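Plundoswood Travel Sample Kit Scheme
Progress report to the Ambrose Fund, second period
Prepared by Jaxon Lachance, scheme manager

1. Purpose of this report

This report covers work on the reusable toiletries scheme from the end of the pilot to the close of May. It sets out progress against the agreed work plan, spending to date, open issues and the changes we ask the Fund to approve. The first report described the choice of lodging houses and the baseline waste survey, and neither is repeated in detail.

The aim is unchanged. Small guest houses in the Plundoswood valley buy single-use sachets and miniatures because they lack the storage and washing capacity for anything else. The scheme supplies them with refilled small bottles, collects the empties, washes and inspects them centrally, and returns them to stock.

2. Participation

Nine guest houses are now enrolled, with 63 letting rooms between them. The work plan called for the same number of houses by this date but did not set a target for rooms. Two of the houses joined late, after their existing sachet stock had run out, and their figures are left out of the return rates in section 4.

One house withdrew during the period following a change of ownership. It was replaced from the waiting list within the month. The new owners have returned all crates and have asked to be contacted again next season.

3. Bottles, crates and handling

The original bottle had a flip-top lid that cracked at the hinge in the wash. It was withdrawn in the first period. Its replacement is a plain screw-cap bottle supplied by Kikent, ordered without printing so that labels can be changed when contents change. The screw cap takes longer to refit by hand, and filling time per crate has risen as a result. We consider this acceptable for now.
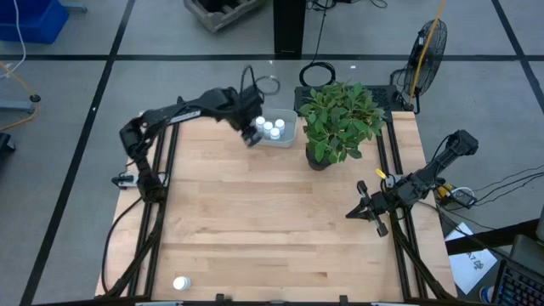
Labels remain the weakest part of the system. The water-soluble type comes off cleanly in the wash but lifts at the corners in steamy bathrooms. The film type stays on and then has to be scraped. A third type, with a partial adhesive strip, is on trial at two houses. Results will be given in the next report.

Crates are numbered and logged out and in. The paper log was replaced in April by a shared spreadsheet, which has removed most of the disputes over missing crates. Houses are asked to return bottles with caps on, and compliance is uneven. Loose caps have to be sorted and washed separately.

4. Return rates and losses

Return rates are calculated on bottles issued and bottles received back within the same collection cycle. At the seven houses with complete records, losses fell steadily through spring. The largest single cause is guests taking bottles home. A small card placed by the basin was introduced at four houses and was followed by a lower loss rate at three of them. The fourth showed no change. The sample is too small to draw a firm conclusion, and cards will be issued to the remaining houses before the summer season.

Breakage in the wash has ceased to be a significant cause of loss. Rejection at inspection, chiefly for staining by tinted conditioner, accounts for most of what remains. We have asked the houses to stop using tinted products in scheme bottles.

5. Washing and hygiene

The wash cycle was revised after swab results showed residue inside the neck of the bottle. A pre-soak in Undamix solution was added, followed by the existing hot wash and a longer drying period on inverted racks. Nineteen batches have been processed under the revised cycle and all passed the swab test at first attempt.
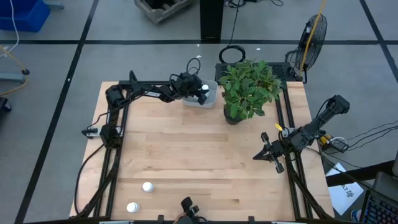
The drying period now sets the pace of the whole operation. A batch started in the morning is not ready for filling until the next day, and rack space is full at the peak of the week. Additional racking was not in the original budget. A second-hand set has been priced and is included in the request below.

6. Expenditure

Spending is within the approved total. Transport is under budget, as collections have been combined into a single valley round. Consumables are over budget owing to the added pre-soak and the label trials. Staff costs are as forecast.

7. Requests to the Fund

a) Approval to move the transport underspend to the consumables line.
b) Approval to buy the second-hand drying racks from contingency.
c) Agreement that the final return rate be reported per room as well as per house. The houses vary widely in size, and a figure per house hides this.

8. Work for the next period

Complete the label trial and select one type. Issue basin cards to all houses. Repeat the waste survey at the houses covered by the baseline. Draft the handover notes for the valley traders' group, which has agreed in principle to run the collection round once the grant ends.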